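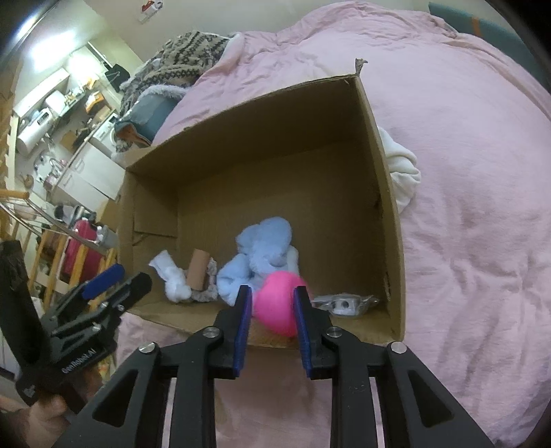

Picking practice at home

December 2025

I didn't write anything here in October because the club took up most of my evenings. We are entering the Drakdale sorting challenge again and this year I am on the picking side, with the hand-held grippers. Last year I did the wiring and the table and hardly touched a gripper.

The task is simple to explain. There is a box of mixed household things and you take them out one at a time and put them where they belong. The recordings then go to the two people in the club who do the training, and the arm at the club has to do the same job on the day without any help. We were asked for 300 good picks each before the end of term. A pick is good if the fingers close cleanly, the thing comes out of the box and nothing else comes with it.

I have been doing mine on the bed. The table is too high for me to get both grippers over the side of a box without lifting my elbows, and after 6 minutes of that my shoulders ache. The duvet gives a bit when I lean on the box, which I thought would be a problem, but the box stays put well enough.

What goes in the box

The rules say soft things, hard things and at least one thing that rolls. I use a pink ball, a knotted sock, a cardboard tube, a light-blue cloth, a grey fuzzy one and a shiny metal part with a hole in it. The ball is the easiest if you come straight down with a finger either side. If you come in at a slant it goes off to the corner and you have to start again.

The metal part is the worst of the lot. It lies flat and there is very little to get hold of. I have been tipping it against the side of the box with one gripper and taking it with the other. I don't know yet if the arm will manage that, as it only has the one hand. The Lenex people on our table last year just left their flat pieces until the end and took the lost points.

Cloths are slow but they do come. Pinch the top of a fold and lift, and wait before moving sideways.

Still to do

I have 6 sessions left to record. The Berge team have offered us a practice run against them at Cledar hall in the new year and I would like to be finished before then. I also want to try a deeper box, and swap the sock for something heavier.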